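Open Day at Nirasholm: Frequently Asked Questions

Last updated 2025-10-27

Before you come

Do I need a ticket?
Yes, but it's free. Reserve on the events page and bring the confirmation on your phone or on paper. Reynaldo Layug runs the front desk and has heard every version of "my battery died." He will look you up by last name.

Where do I park?
Lot 9, behind the Schnyder building. Lot 13 is closer and looks more inviting, and it belongs to the dentists next door, who tow.

Is it suitable for children?
Children are welcome and usually ask better questions than the adults do. Under-tens need a grown-up within arm's reach. Our arm's reach doesn't count.

What will I see?
The fruit demonstration, mostly. A two-armed robot works at a table with a black tray and some fruit, and the job is putting fruit in the tray. If you were hoping for something that does backflips, the gymnastics club meets across the road. 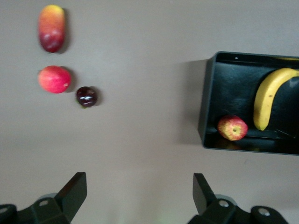

Each session has a short talk first, given by Rowena Evangelista, and then the arms get to work while you watch from behind the yellow line. Please stay for the talk. It answers most of the questions people shout out later.

Why fruit?
It comes in awkward shapes, it bruises, and no two pieces are quite alike. A banana and a plum ask for very different grips. Fruit is also cheap, and everyone in the audience already has opinions about how to pick it up.

Is it real fruit?
Everyone asks. Precious Pascual will tell you at the end of the session, and she enjoys making you wait.

Why is it so slow?
Because you are standing near it. We set the speed with visitors in mind, and we would sooner be called boring than fill out the form.

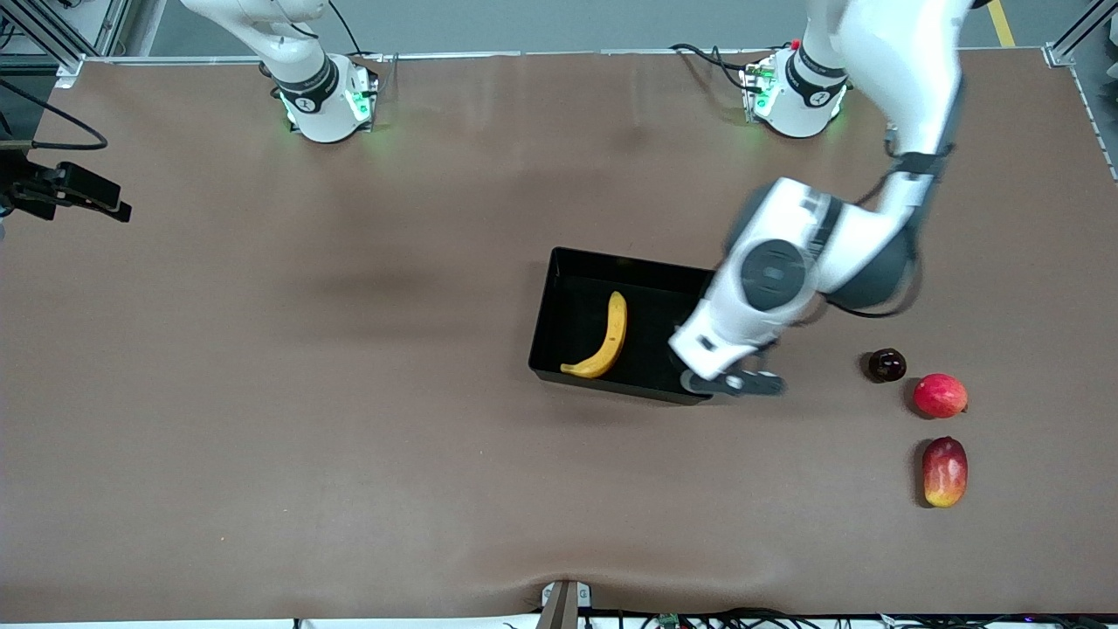 DURING THE DEMONSTRATION

Does it use both arms?
It can. For a single plum, one is usually plenty, and the other gets to do what most of us do in meetings.

What happens if it drops something?
Somebody says "oh," and we carry on. Please don't reach over to help. Sherif Benmoussa has the stop button and likes using it.

Can I have a turn at the controls?
Not at the open day. Try the Plarus workshop in January, where you get a proper lesson first. Places go fast, so put your name on the list at the desk.

Can I take pictures?
Yes, without flash. The robot relies on cameras too, and it takes flash personally.

AFTERWARD

Is there anything to eat?
Coffee and cookies in the Urkov Room, upstairs. The demonstration fruit stays downstairs.

I left my umbrella behind. Whom do I call?
Bienvenido Abella, extension 2317. Please describe it in some detail. "Black" won't narrow things down.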